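Tendard Opens Its Second Season of Kitchen Trials in Wadbridge and Shares What the First One Taught

For immediate release

WADBRIDGE – Tendard, the small household automation workshop on the upper floor of the old Breko building, will begin its second season of home trials this February, and the whole team would like to say a heartfelt thank-you to the families who lent us their kitchens, their cutlery drawers and a remarkable amount of their patience during the first.

People who hear what we do tend to ask the same thing, usually before they have taken their coats off. Can a machine do the chores yet? Our answer after a full season is that it can do parts of some of them, on a good day, in a kitchen it has been given time to learn. We are publishing our first-season results in full this week, including the parts that did not go well, and we hope they will be useful to anyone wondering whether to wait for a helper before tackling the washing up.

Over the season we logged 2,507 attempts at everyday jobs. These ranged from wiping a counter and folding a dish towel to putting away a set of Spanos mixing bowls, which nest together beautifully in human hands and have given our software more trouble than any other item on the list. Tidying a table was by far the most requested job. Families asked for it again and again, and so it got the largest share of our time.

"When we wrote the first plan, I thought the table would be the easy one," said Araceli Rivas, founder of Tendard. "It's flat, it's at a good height, and everything on it is right there in front of you. Then we started going into real homes, where the tablecloth shines under the lamp and slides a little when you lean on it, and where the things people want picked up are thin or bendy or lying right up against each other. I have a great deal more respect for anybody who clears a table after supper than I did a year ago."

The table work has grown from there into what we call the gather-and-put-away set, a group of small jobs where a few loose items have to end up together in a container. Children do this at four years old. For a machine it means choosing one item out of several that look just the same, closing on it without dragging its neighbors along, and letting go at the right moment over the right spot.

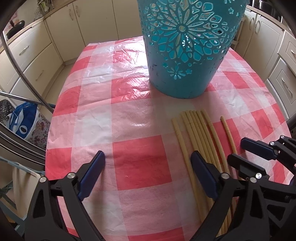 Thin items deserve a paragraph of their own, if readers will forgive us for going on about it. A mug gives a gripper plenty to hold. A slim stick or a skewer gives it next to nothing, and the fingertips have to come down almost to the surface of the cloth to get a hold at all. Come in a hair too high and they close on air. Come in too low and they pinch up a fold of tablecloth, and then everything on the table takes a short trip together. We recorded about 700 attempts with thin items over the season, and a little under half of them ended with the item where the family wanted it. We were pleased with that number, and we know very well how it would sound to someone who has just paid for a housekeeper.

Bundles are harder again. When several thin things lie side by side, a person will simply sweep them up in one go and square off the ends with a tap. Our system still likes to take them singly, which is slow, and when it does try for the whole bunch it often leaves a straggler or two behind. Farzana Shaikh, who leads our software work, spent much of last season on this one habit and will be spending a good part of the coming one on it too.

"I'd love to tell people it's nearly solved," Shaikh said. "What I can tell them is that we know much better now which part is hard. Seeing the things is going quite well. Deciding what to grab first is getting there. The touch is where we lose most of our tries, and it's the part I look forward to working on every morning."

There was good news elsewhere in the results. Wiping jobs went well in nearly every home, and loading the lower rack of a dishwasher went better than any of us had dared to hope, provided the plates were of an ordinary size. Our shop-floor trials, run with the kind help of a hardware store on Market Street, showed steady progress with restocking boxed goods on open shelves. Loose goods in bins were another story, and the store's manager, Ramiro Sotomayor, has let us know in his friendly way that he is keeping his Saturday staff.

"They come in, they're polite, they don't block the aisle, and the boxes get onto the shelf," Sotomayor said. "It takes a good while longer than my crew would need. But I've seen it get better since the fall, and I told them they're welcome back any time."

For the coming season we are changing two things. Visits will be longer, so that each home gets a full morning where it used to get an hour and a half, and every family will now choose 3 of the chores on its own list. We learned a great deal from the odd requests last time (sorting a button jar, matching lids to tubs, rolling up place mats) and we would dearly like more of them. Vega Carretero will again be arranging the visits, and Unai Carretero will be looking after the equipment and answering the many good questions that come up over the kitchen counter.

Wadbridge households of every size are welcome to take part. There is no need to tidy up beforehand, and we would much prefer that you didn't. Pets are fine so long as they can spend the morning in another room. All taking part will receive a copy of the results from their own kitchen, along with our sincere thanks and a box of pastries from downstairs.

An open evening for anyone curious will be held at the workshop on Tuesday at 6:30 p.m. Coffee will be served, and the nesting bowls will be out on the counter for any visitor who cares to show us how it is done.

About Tendard

Tendard is a household automation workshop based in Wadbridge. It studies everyday chores in lived-in homes and working stores, and publishes its results at the end of each season.

Press and household inquiries: Vega Carretero, Tendard, Breko Building, upper floor, Wadbridge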